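Flero tabletop sim set

README, last edited in April

Flero is the arm we are building on the back bench at Tanasarn, the shared workshop. This folder holds the simulated episodes we use to train the pick and place policy before anything runs on the real arm. The simulated camera looks out past the gripper fingers, the same way the real mount does.

Contents

train/ 2000 episodes
val/ 76 episodes
total 2076
frames/ wrist view stills, one per episode
notes/ build log, wiring, finger drawings

Each episode has a short text instruction, joint positions, gripper opening and the wrist view. Objects are dishes and small food items on a plain brown table. Positions are redrawn at every reset, so a dish can end up partly out of view. We keep those.

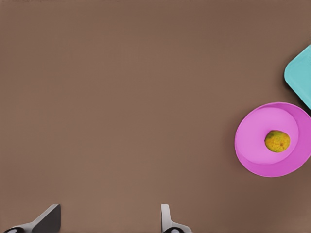
Anong Phetsri asked whether the finger model should be redone now that the printed fingers have been sanded down at the tips. Her remark was that the sim closes a little early compared with the bench, and that she would sooner fix the mesh than add an offset in the controller. Jirayu Siriwan has the new drawings. Until they are merged, use the offset in config/gripper.txt.

Known problems

156 training episodes were made with the old table friction. They are listed in notes/friction.txt. Leave them out if you are training on sliding contacts.
Shadows are softer than under the workshop lights.
The loader fails if the batch size is over 200.

Maintained by Usa Nuchit. Send fixes to her or leave a note at the bench.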